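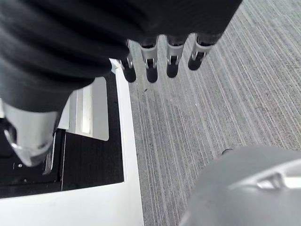 Fig. 3: Black cloth, bunched up, with a white box below.

Section 3: Blacking out the room for your Trimberg projector

I've set up my Trimberg in three different rooms now, and the thing that made the biggest difference each time was getting the daylight out. Do this before you touch the focus ring, or you'll only have to do it again!

1. Measure the window, then add 30 cm to the width and the same to the height. I didn't the first time and had a bright stripe down one wall all July.

2. Cut your cloth. Any thick, matt black fabric will do (mine came from Oprea, end of roll, very cheap).

3. Fix the top edge first, starting in the middle and working outwards. I use 11 clips on my big window and it hangs nicely.

4. Let the sides drop, then tuck them behind the frame. Don't pull it tight.

5. Shut the door, switch off the lights and wait a few minutes for your eyes to settle. Any leaks will show up by then.

Note: Hatice Sarıgül wrote in to say that sticky hook tape works well on tiled walls. I've tried it since and she's right, but press it down overnight before you hang anything.

Caution: Keep the cloth well away from the projector's vents and from any heater. The lamp gets very hot, and mine had only done 1,587 hours when I scorched a corner.

Once the room is dark, go on to Section 4 for focus and picture size.

Last updated 3 Sep 2020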